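Skerkthorpe is looking for people to take part in a home cooking study on countertop toaster ovens. We want to know how people who cook for one or two heat leftovers, bake small dishes, and clean up afterward, and what the printed instructions leave out. The results will go into Furine, our plain-language guide to small kitchen appliances.

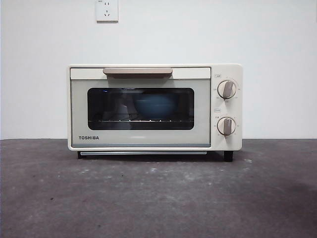
**Posted by Haf Parri, study coordinator** | 2023-10-31

## Who we are looking for

We have 30 places. You can apply if you:

- are 18 or older
- cook or reheat food at home at least a few times a week
- can stand at a counter and lift a small dish in and out of an oven
- can read a short recipe card in English

You do not need to own a toaster oven. We would like a mix of people who use one every day and people who have never touched one. If you work for an appliance maker or retailer, please don't apply for this round.

## What you will do

Each participant comes in for 2 sessions, at least a week apart. A session lasts 90 minutes, with a break in the middle.

In the first session you will work from our recipe cards. You'll reheat a portion of rice in a bowl, toast bread, and bake a small tray of vegetables. We supply the food and the dishes. You choose where to put the rack and how to set the controls, and you can change your mind as you go. A staff member will be in the room taking notes but will not give cooking advice.

In the second session you will get a draft page from the guide and use it to do the same jobs again. After that comes cleaning: racks, door glass, and the inside walls, once the oven has been unplugged and left to cool. We'll ask you to mark any line in the draft that was unclear or that you skipped. 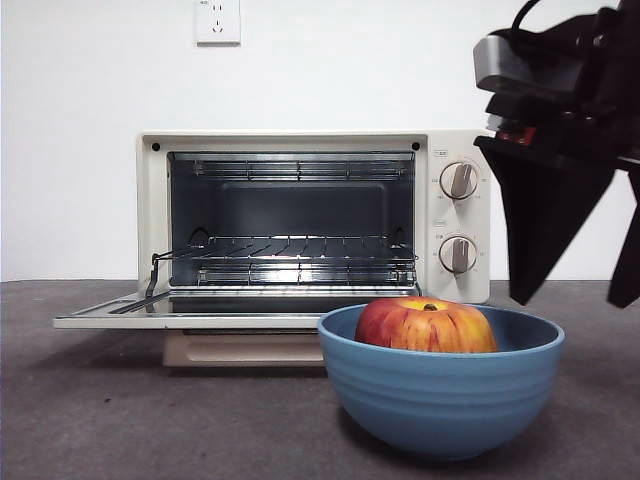

*Toaster oven with the door down, showing the lower wire rack and the two control knobs.*

Both sessions end with a short interview. Expect questions about reaching into the oven, reading the dial markings, and where you would set down a hot dish in your own kitchen – counter space comes up a lot.

## Food and safety

Tell us about any food allergies when you apply. We can leave out bread or swap the vegetables, but the test kitchen handles wheat, milk, and nuts, so we can't promise that any session is free of them. Oven mitts are provided. Please wear closed shoes and tie back long hair. You may stop at any time.

## Payment

You will be paid $45 for each session, by check or gift card, on the day. If you stop early you are still paid for that session. Bus fare and parking are refunded with a receipt.

## How to apply

Pick up a form at the Skerkthorpe front desk or ask for one by mail. Write "Toaster oven study, ref. 287" at the top and include:

- your name and a daytime phone number
- the kind of oven or microwave you use now, if any
- the days and times you can come in

Forms go to Skarphéðinn Toft, who handles scheduling. He will call you to set up your first session. The last sessions will be held in March, and we will keep a waiting list once all the places are filled.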